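Round-base phone stand keeps tipping with a larger device

Desk & Bench Forum > Accessories > Stands and mounts

dostolum_dave
Posted Tuesday
Looking for input on clamp-type phone stands with a round weighted base. Mine is the Jedness, bought in November. With a normal phone held upright it is stable. With a small tablet in portrait it tips backward if I tap near the top edge. The tablet is 200 g heavier than the phone. Is this a base diameter problem or a base weight problem?

fumetti
Both, but diameter first. Tipping starts when the combined center of gravity passes the edge of the base. More weight in the base lowers the center of gravity and buys you some angle. A wider base moves the pivot point itself. Tapping at the top also gives you the longest lever arm, so that is the worst case.

kestrel_bench
Disagree on the order. I glued a steel disc under mine, same diameter as the base, and the tipping stopped. Cost me 2 dollars. Before swapping the stand, try the disc.

fumetti
A disc works if you were close to the limit already. It will not fix a device that leans back 11 degrees in a worn clamp. Check the joint under the clamp arms before adding anything.

dostolum_dave
Checked. The joint has some play – maybe 2 mm at the top of the tablet. Tightening the screw removes most of it but then I can't adjust the angle by hand.

oldlatch
Slightly off topic, but what is the stand sitting on? I had the same complaint on a polished stone-look top. The rubber ring under the base had gone hard and the whole stand slid back when tapped. It felt like tipping. New ring, no more sliding.

kestrel_bench
Sliding and tipping are easy to tell apart. Put a strip of tape behind the base and tap again. If the base meets the tape flat, it is sliding. If the front edge lifts, it is tipping.

dostolum_dave
Did the tape test. Front edge lifts. So it is tipping.

fumetti
Then tighten the joint, set one angle and leave it. Or keep the stand for the phone and lay the bigger device flat. A clamp sized for phones is at the end of its travel on a tablet anyway, and the grip is weakest there.

oldlatch
I do the second one. Phone upright at the back of the table, bigger device down on the surface when I'm using it. Takes more room, but nothing falls over.

tshabalala_t
Same habit as oldlatch. I keep the stand right next to the small bowl I use for SIM pins and screws, so the base has a fixed spot. Photo attached.
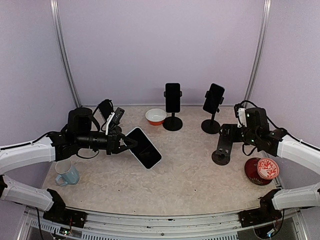

Phone in the clamp stand at the rear, bowl to its left, larger device on the table left of center.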